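Tapa para vaso desechable

La tapa para vaso desechable es una pieza delgada, por lo general de plástico, que se encaja a presión sobre el borde enrollado de un vaso de un solo uso con el fin de reducir los derrames, conservar la temperatura del contenido y, en los modelos destinados a bebidas calientes, permitir que se beba sin retirarla. En el comercio se distingue entre tapas planas, tapas abovedadas y tapas de viaje. Estas últimas son las habituales en el café para llevar.

Terminología

En español no existe una denominación única. En España se emplean «tapa» y, en catálogos de hostelería, «tapadera»; en varios países americanos es corriente «tapa viajera». La parte por la que se bebe recibe los nombres de boquilla, sorbedor o abertura de bebida. La pieza móvil que la cubre se denomina lengüeta cuando permanece unida a la tapa por una línea de plegado, y precorte cuando se desprende por completo.

Partes

El faldón es la pared exterior que desciende por fuera del vaso. En su cara interna lleva una ranura anular que aloja el borde enrollado y asegura el cierre. Sobre el faldón se eleva el reborde superior, que da rigidez al conjunto y sirve de apoyo al labio. Desde él, una superficie inclinada llamada hombro baja hasta el panel central, normalmente rehundido, que recoge las gotas que quedan fuera de la abertura. El panel suele incluir un orificio de ventilación de pequeño diámetro que deja entrar aire mientras se bebe.

En las tapas de lengüeta retráctil, el usuario levanta la solapa, la dobla hacia el centro y la fija en un relieve de bloqueo moldeado en la misma pieza. El relieve retiene la lengüeta por interferencia, sin adhesivo ni componentes añadidos. La calidad de esta retención depende de la profundidad del moldeado y del espesor residual del material en esa zona, que es una de las más estiradas durante el conformado.
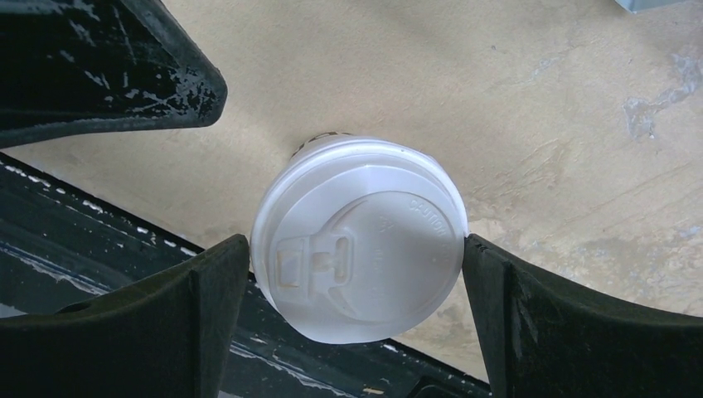 Tapa blanca de plástico con lengüeta, relieve de bloqueo y panel circular rehundido. En el panel se lee «CAUTION» en relieve.

Materiales

El poliestireno ha sido durante décadas el material más frecuente, por su rigidez y su facilidad de termoconformado. El polipropileno es más flexible y soporta mejor la temperatura, aunque exige un control más estricto del enfriamiento. El ácido poliláctico se utiliza en una variante cristalizada para bebidas calientes, ya que la forma amorfa se deforma a temperaturas moderadas. Existen también tapas de fibra moldeada, opacas y de tacto mate, cuyo ajuste es más sensible a la humedad. El aspecto exterior no basta para identificar el polímero, y para ello se recurre al código de resina, cuando figura, o a un ensayo de laboratorio.

Fabricación

El procedimiento dominante es el termoconformado. Una lámina continua se calienta, se adapta por vacío o presión a un molde de varias cavidades y se troquela. Los recortes se trituran y se reincorporan a la extrusión. Las inscripciones y los relieves se obtienen en el propio molde, de modo que no requieren tinta. En la línea de ensayo Trikier, descrita por Saeed Parsa, el molde disponía de 478 cavidades repartidas en 2 placas, y cada cavidad llevaba un número propio para rastrear defectos de cierre.

Ajuste y compatibilidad

La compatibilidad depende del diámetro exterior del borde enrollado y no de la capacidad del vaso. Por ello una misma tapa puede servir para vasos de alturas distintas. Los defectos más comunes son el encaje incompleto, la ovalización del borde y la fuga en la costura lateral de los vasos de cartón, donde el borde presenta un resalte. Algunos fabricantes sitúan la abertura de bebida en el lado opuesto a la costura como recomendación de montaje.

La serie de pruebas Drunham comprendió 3061 cierres manuales con 7 modelos de tapa. Cada conjunto se inclinaba y se giraba una vuelta completa sobre papel absorbente. La mayor parte de las fugas registradas se localizó en la costura. Los modelos Asadi y Mellow, de faldón alto, dieron valores parecidos entre sí.

Inscripciones

Es usual que el panel lleve una advertencia sobre la temperatura del contenido, en uno o varios idiomas. Pueden añadirse la marca del fabricante, el código de resina, el número de cavidad y la referencia de diámetro. Al ser del mismo color que el fondo, los caracteres se distinguen solo por la sombra y resultan poco legibles con luz frontal.

Residuos

La tapa y el vaso suelen ser de materiales distintos y conviene separarlos antes de desecharlos. La aceptación en la recogida selectiva varía según el municipio. Las tapas de ácido poliláctico necesitan compostaje industrial y contaminan la fracción de plásticos convencionales si se mezclan con ella.

Véase también

Vaso de papel
Termoconformado
Envase de un solo uso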